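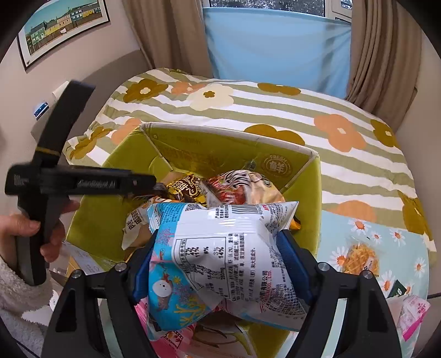
Mixed Snack Box, Chinese Assortment

Item no. 2608
Sold by Goodall, Bollville

A full carton of single snack packs from China, put together by hand in our shop. We started to pack it in March for a few customers who asked always for "a little of everything", and now it is the box we send out most often.

What you get

The packs are all different in size and wrapper. In the carton you find brown and gold, red and gold, pink, cream and white wrappers, and one bag in light blue with a white cartoon bird on it, which the children usually take first. There is also a clear packet with golden stringy snacks. The mix changes with each delivery we receive, so your box may have other flavors than the one shown.

The carton

Yellow-green cardboard with flaps at the top and a round FRESH emblem with the character 鲜 inside the back flap. It opens flat enough that you can put it on a bed or a low table and let everybody choose. Many customers keep the carton afterwards for letters or yarn.

Labels and ingredients

The packs carry their original labels, and the text on them is mostly Chinese. The nutrition table is printed on the bag. For guests who do not read Chinese we put a folded sheet in English into the box, with the name of each snack, the ingredients and the allergens. The sheet is written by Dilruba Sarkar, and she updates it every time the mix changes. Please read it before you open a pack if you have an allergy to peanut, soy, wheat, milk, egg, sesame or shellfish. We cannot make a box without these.

Choices when you order

Spice: mild, mixed, or hot
Sweet or salty: half and half, or more of one side
Gift note: up to 400 characters, handwritten, no extra charge

Please write your wishes in the comment field. We can leave out a flavor you do not like, but we cannot promise a certain brand.

Storage

Keep the box closed in a dry place, away from the heater. Each pack has its own date, so look at the pack and not at the carton. Once a bag is open, it is best on the same day - the thin crispy ones become soft very quickly.

Delivery

Orders which reach us before 12 noon leave the shop on the same working day. The limit is 2 boxes per customer in the weeks before holidays. If a pack arrives crushed or torn, send us a photo and we replace it with the next order or pay it back, as you prefer.

From our customers

"I ordered the hot one for my brother and he finished almost the whole box in a weekend. The English sheet was useful." - Tímea Hegedűs

"Good variety, but I would like more salty things. I wrote it to the shop and the second box was better." - Tarcísio Macedo

Questions about this item go to Rostislav Hubáček at the order desk.

Page last changed May 7, 2019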